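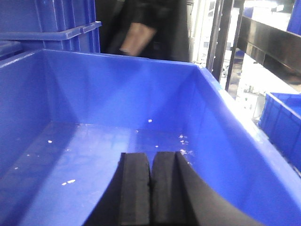
How long should a new allotment holder wait before planting fruit trees? One full winter, long enough to see where the water sits.

**Opening (keep short)**

- Thank Angharad Bellis for the invitation – mention the Grustbridge plots.
- I took on my plot in January and planted 6 apples that same week. Lost most of them by spring.

**Drainage**

- Dig a test hole, fill it, come back after lunch. If there is still water in it, pick another corner.
- Ieuan Bevan's plot at Vivelville: clay all the way down. He built mounds and plants into those.
- Don't get stuck on soil types. Someone will ask about pH, take it at the end.

**Spacing**

- 10 feet between trees on dwarf stock. People always try 7.
- More than 300 plots on the Dullia site, and the oldest rows there are planted far too close. Eirlys Parri has been thinning hers for years.

**First year care**

- Stake low, loosen the ties in summer.
- Pull off the first fruit – expect groans.
- Water the young trees deeply once a week in dry spells.

Pause for questions, then hand over to Aurelio Bravo for the grafting demo.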